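November, club notebook, Hiltbridge team, sim bench

Loaded the kitchen task in the simulator after lunch. The Mutero config from last month still had the old wrist limits, so I swapped in the new file and restarted. Two crashes on load, both from a bad path to the counter mesh. Fixed in the shared folder — please pull before running anything.

Start pose looks sane now. Left hand open, right hand half closed, no fingers inside the counter.

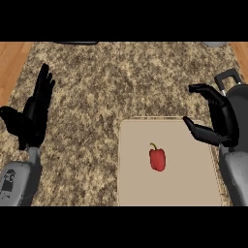 Sim view, both hands over the counter, red pepper on the cutting board.

Ran three tries at the pepper with the right hand. Grip closed too early on the first two. Third one not scored, logger was off.

To do: move the close trigger later, check the thumb joint offset against the Kimavlow sheet, turn the logger on first. Contact friction is still the default value — ask in the group before changing it.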